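Workshop notebook, Podard table, December

Started the afternoon on the gift wrapping question that Rafail has been carrying around since we did the Umcombe order, which is whether we can do a cloth-wrapped bundle inside a hinged box and still have the lid close without a fight. I had promised him an answer before the month is out, so I made a pot of something hot for myself and got going.

The furoshiki knot is lovely on a round thing and a real nuisance on a flat one. I tied the checkered cloth the way Periklis showed us, ends crossed and twisted up at the top, and it does stand nicely on its own little foot of fabric (he will be pleased, I'm sure!). The trouble is height. A twist that looks generous on the counter is far too proud for a shallow base, and I ended up retying it 6 times before I was happy with the shape.

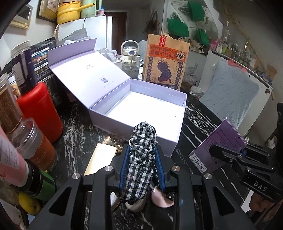 Checkered bundle with its twist, lavender box open behind, chicken bag at the back.

I do like the black and white against that pale lavender, more than I expected to, and the clean white inside of the box gives it room to breathe. Thanasis wants to try the same cloth with a plain flat fold and a ribbon, and I told him to go ahead, though my heart is with the knot.

Left to do: ask Iason whether Sqalli still has the deeper base, and cut 2 more cloths a bit smaller. The remaining stock sheet says 363 boxes, so there is no hurry on ordering. Tissue is in the lower drawer, please put it back flat.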